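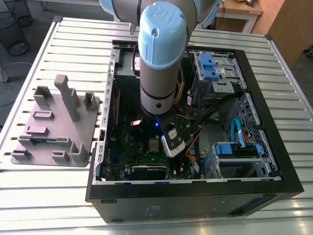
Arm and gripper over an open desktop tower, fixture plate at left.

Bivus PC Disassembly Test Cell

The Bivus cell is the setup behind the Plivance method for learning contact-heavy disassembly steps. It comes with a slatted aluminum table, a 3D-printed fixture plate and the Plivance training code. Arm and gripper are sold separately.

Plivance trains one policy per part from 50 demonstrations. In our July trials at Bettencourt, each policy was run 200 times on towers with mixed cable layouts. Memory removal gave the best results. CPU pickup was weaker, and most misses came at the first grasp.

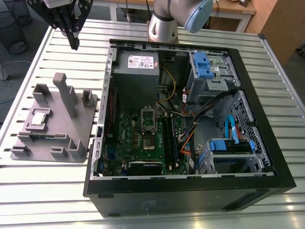
CPU in its pocket on the plate, socket bracket raised.

Plate files are included and print in up to 2 days. Replacement plates ship from Doltby.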